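Pre-purchase inspection checklist, hand-held gripper sets and floor equipment
Site: Ren demo room, ground floor
Purpose: decide what goes in the July order and what waits
Status: second pass, comments added after the walk-through

Marks used: [x] accepted, [ ] open, [-] dropped from this budget round.

## 1. Grippers and finger parts

- [x] Housing free of cracks at the seams and around the collar
- [x] Fingers seated, no side play when pushed by hand
- [ ] Spare finger pads on the shelf
- [ ] Second charger for the hand-held units

**Comment:** The housings are fine. We are down to 2 spare pads, both from the first Ernis shipment. Pads wear faster on bathroom tasks than on the table tasks, mostly from gripping hose and pipe. The quote from Ernis lists pads separately from the gripper kit, so anyone comparing it with Flollness needs to add them in. Flollness includes a first set of pads but charges for the collar as a repair part.

**Comment:** The charger is a planning problem more than a safety one. With a single charger the afternoon session starts late whenever the morning one runs over. Put it on the order.

## 2. Head-mounted units

- [x] Mount holds when the wearer bends forward
- [x] No sharp edges on the mount
- [ ] Cleaning supplies for shared caps
- [-] Second size of mount

**Comment:** Mounts passed the bend test. Long hair should be tied back for any task that involves bending close to the gripper. This is already in the Grondby site rules but is missing from ours. Add it to the sheet by the door before the next session.

**Comment:** The second mount size can wait. The current one adjusts far enough for everyone on the present list.

## 3. Floor and walkways

- [ ] Cables off the walking route or covered
- [ ] Vacuum hose and wand returned to the holder after each task
- [ ] Flat cardboard picked up
- [x] Floor dry at start of session
- [ ] Non-slip mats priced

**Comment:** The marble is the main cost driver for this section. It's polished, and the bathroom tasks involve water. We asked for prices on mats in two thicknesses. The thinner one curls at the corners and I would leave it out. The thicker one is 76 per mat, and we need one along the tub and one at the work position.

**Comment:** Cable covers are cheap and should go in no matter what else gets cut. Measure before ordering. The last set came up short and was cut into pieces that slid.

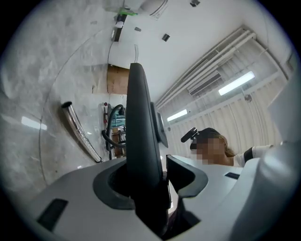
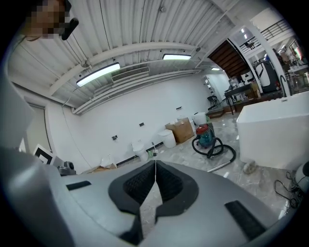

Gripper in use in the bathroom area.

## 4. Wet-dry vacuum and water tasks

- [x] Tank empties without lifting above waist height
- [x] Hose has no splits
- [ ] Power cord inspected and tagged
- [ ] Ground fault protection confirmed on the wall outlets
- [ ] Spare filter

**Comment:** The outlet question has been open since the last pass. It has to be closed before we spend money on anything else that plugs in near the tub. If an electrician is needed, that comes out of the building budget and should not be charged to equipment. I have asked for this in writing.

**Comment:** The vacuum stays on the inventory at its purchase price. No replacement is planned this year. The spare filter is a small item and can go through the regular supply account.

**Comment:** None of the hand-held grippers we have been quoted for is rated for immersion. Ernis says wipe-down only. Flollness says splashes are acceptable with the battery cover closed but would not put that on the quote. Until one of them does, we plan as if neither is water-safe: water tasks are done with the tub drained and a towel within reach.

## 5. Storage

- [ ] Lockable cabinet for grippers and batteries
- [x] Batteries stored away from cleaning liquids
- [ ] Open boxes labeled or emptied
- [ ] Table under the stairs cleared to half its surface

**Comment:** The cabinet is the second largest line after the grippers. Get the one with the vented back if batteries will be charged inside it. If charging stays on the table, the plain cabinet is enough, and the difference would pay for the cable covers. I prefer the plain one. Charging behind a closed door means no one sees a battery getting warm.

**Comment:** Open boxes are a recurring item. They collect parts, and then we reorder parts we already have. At least one set of brackets was bought twice this way. Empty the boxes before the order is final and cross off whatever turns up.

## 6. Lighting and air

- [x] Ceiling lights working over the work area
- [x] Air vents clear
- [-] Extra lamp for the area near the stairs

**Comment:** Light level is good enough for the tasks we have scheduled. The extra lamp was requested for small-part work, and that has moved to the Grondby site.

## 7. Budget notes

The ceiling for this round is 1772, taxes and delivery included. The gripper kits are on a separate approval and do not count against it. Order of priority if the total goes over:

1. Cable covers
2. Mats, thicker type
3. Second charger
4. Finger pads, pack of 20
5. Plain cabinet
6. Cleaning supplies for caps

The pad pack is larger than we need for one season, but Ernis does not sell a smaller pack and the pads keep well if they stay out of the sun. Check the date code on arrival. The first shipment had none and we accepted it anyway, which made the warranty claim harder later on.

Delivery from Flollness is charged per pallet, so the cabinet and mats should ship together if both come from them. Ernis ships small parts by regular mail. Do not use the express option. It was billed to us once without a request and took two months to get refunded.

## 8. Before sign-off

- [ ] Outlet answer received in writing
- [ ] Hair rule added to the door sheet
- [ ] Walkway measured for cable covers
- [ ] Boxes emptied and spare parts counted
- [ ] Both quotes redone on the same basis: pads, collar, charger, delivery
- [ ] Copy of this sheet sent to Grondby

The last item matters for the shared parts. Grondby uses the same pads and may want to split the pack. If they do, item 4 above moves to their account for half the cost, and the vented cabinet can be looked at again.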